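The Night Shift at Evthorpe

1.

Wubit Ambaye had opened computers for a living since she was nineteen, and she could do it with the radio on and her mind on supper. Thumb the latch, slide the panel, find the screws. At Evthorpe they paid by the week and joked by the hour, and the towers came in on pallets from offices all over the state, dusty and heavy and full of good parts.

Then in January the arms arrived, and oh, she loved them. She hadn't planned to! She had sat through the meeting with her coat on, ready to be angry, and Annatjie Mkhize had stood up in front of all of them and said, "No jobs go. I've got it in writing and I'll pin it to the fridge." And she did pin it to the fridge, under the Costo pizza menu, where it stayed until the corners curled.

"Teach them," Annatjie told her. "You've got the hands. Show them what you know."

So Wubit tried, and found out that she had no idea what she knew. How hard do you pull a memory stick? Well, you pull it until it comes. When do you stop turning a screw? When it feels done. She stood there with a driver in her fist, laughing out loud, because there were 2,756 towers' worth of habit in her fingers (Annatjie had looked it up) and not a word of it had ever passed through her mouth.

2.

They called the pair of them Nkuna, both arms, one name, like a married couple who sign a single Christmas card. Nkuna dropped things in the first weeks. Nkuna pinched a cable so flat that Wubit kept it in her apron as a bookmark. She learned to say "the lever lifts out before it lifts up," and to hear how good that sounded, and to write it in a notebook that got so fat she had to hold it shut with a rubber band.

Her wrists stopped hurting in spring. She noticed it on the bus, peeling an orange.

The younger ones started hanging around her bench at lunch. What's that part for? Why does that one come out first? She had never been asked so many questions in her life, and she had answers, pages of them, and she drew little pictures on napkins and got mustard on half.

3.

On her last night before the new training job she stayed late by the table. The tower lay on its side with its green board showing, the processor already out and resting in the tray, the hard drive standing up beside it in its blue caddy. 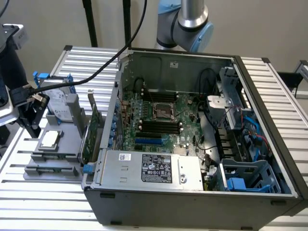

4.

"You're supposed to be at your own party," Annatjie said from the door. "There's cake."

"One minute. I want to see it do the power supply."

"You've seen a power supply."

"I've seen me do one," said Wubit.

Annatjie came and leaned next to her, shoulder to shoulder, and for a while they just watched. Then Wubit took the notebook out of her apron, snapped off the rubber band, and wrote down something about the blue latch that she had been doing with her left thumb for years.

"What kind of cake?" she asked, still writing.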